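How to Cook a Pot of Congee for a Crowd

Rice porridge is the most forgiving thing I know how to make, and I want everybody to have a pot of it going by February! My recipe comes from Nhàn Sầm, who cooked it every morning at the Jakgate canteen and let me stir (a lot of stirring, my arm remembers it).

You need 4 cups of jasmine rice for 20 people, a big heavy pot, a thumb of ginger, salt, and more water than seems sensible. I go with ten cups of water to one of rice, so split it between two pots if yours are small.

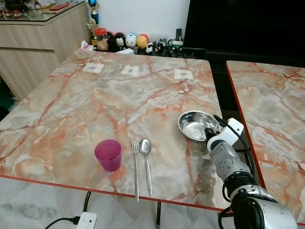
Page last changed: February, by Kirsten Vigfúsdóttir

Rinse the rice until you're bored, drain it, and stir in a spoonful of oil and a good pinch of salt. Then put it in the freezer overnight. Yes, the freezer! The grains crack as they freeze and fall apart in half the time. I leave mine in a flat bag so it breaks up easily.

Next morning, bring the water to a full boil before the rice goes in. Drop the frozen rice in by handfuls and stir right away, all the way to the bottom, until it boils again. Add the ginger, sliced thick so you can fish it out later. Turn the heat down until the surface just blips, and set the lid on crooked – a tight lid means porridge all over the stove, and it sets like glue.

Stir every five minutes for the first half hour. After that you'll see the water go cloudy and the grains start to bloom open, and I love this part so much. If it gets too thick, add boiling water from the kettle, never cold. 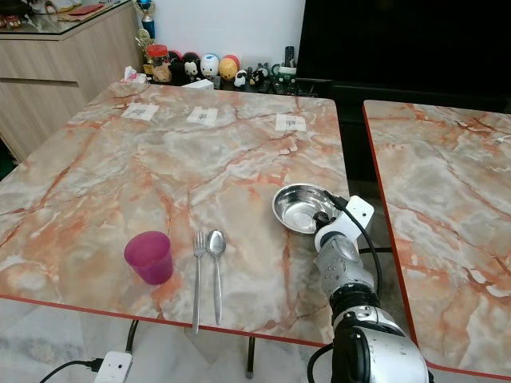 It's ready when you can't tell where the rice stops and the liquid starts. Nhàn takes hers off a little sooner and whisks it hard for one minute, and it comes out silky. Try it both ways!

Toppings: scallions, fried shallots, white pepper, soy sauce, peanuts, a soft egg if you have the patience. Put them out in small dishes and let people help themselves.

Leftovers go solid in the fridge. Loosen them over low heat with a splash of water or broth, and taste for salt again, they always need more. Three days is my limit for keeping it.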